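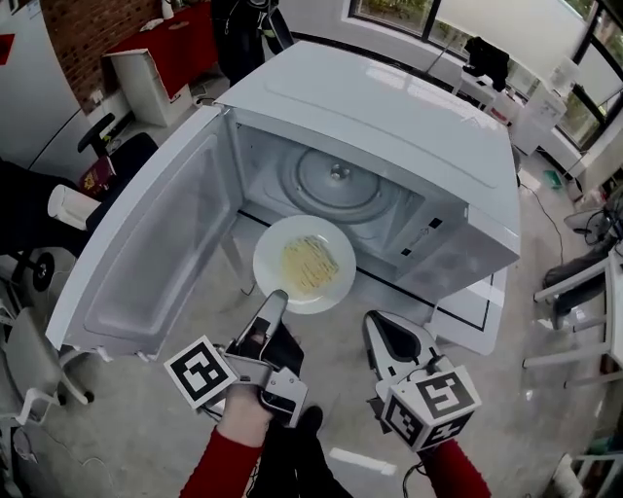
How do you get any reading done with a newborn in the house?

Samira Salameh
Oct 9, 2023

My daughter is seven weeks old and I review cozy mysteries for a small book blog called Skomeo. Before she came along I was getting through two or three a week without even trying. Now I read the same page four times and fall asleep with the book on my face. I owe my editor (she's lovely, she says no rush, but I know there's a rush) a write-up of the new Rivuvden novel and I'm on chapter 3. It's 700 words, I used to knock those out before lunch!

I don't really want to quit. It's the one thing in my week that still feels like mine. Has anyone kept up book reviewing through the first few months? Do audiobooks count? Is it awful to read on my phone while I'm feeding her?

Viorica Ene

Audiobooks count. I've reviewed off audio for years and all I do is say so at the bottom of the post. The trouble for me was names, I could never spell the detective, so I'd look up the sample pages afterward and copy them out.

I have twins, and what worked was giving up on the idea of sitting down. One earbud in, stroller out the door, and I'd mumble notes into my phone as I went. Half of them were nonsense. One said "the gardener, but why the boots" and I still have no clue what I meant. But there was usually enough in there for a paragraph, and I'd write that paragraph the same day even if it was terrible, then stick them together at the end of the week. My reviews got shorter, and if anyone minded they didn't say so.

Phone while feeding is fine. Turn the brightness way down at night and make the type huge.

Also, please tell your editor a real date, and make it later than you think you need. "No rush" would eat me alive.

Hafiz Khoo

Switch to novellas for a while? Or short stories, you can finish one in a nap.

Carla Sabbagh

Seconding the date thing. I was doing up to 100 pages a day before my son and then more or less zero until April, when he started sleeping. I read to him out loud from whatever I was reviewing, murders and all, and he liked the dialogue best. It's slow going but you notice clunky sentences right away when you have to say them, so my reviews got pickier. Skip the gory chapters once she starts talking, I guess. And congratulations!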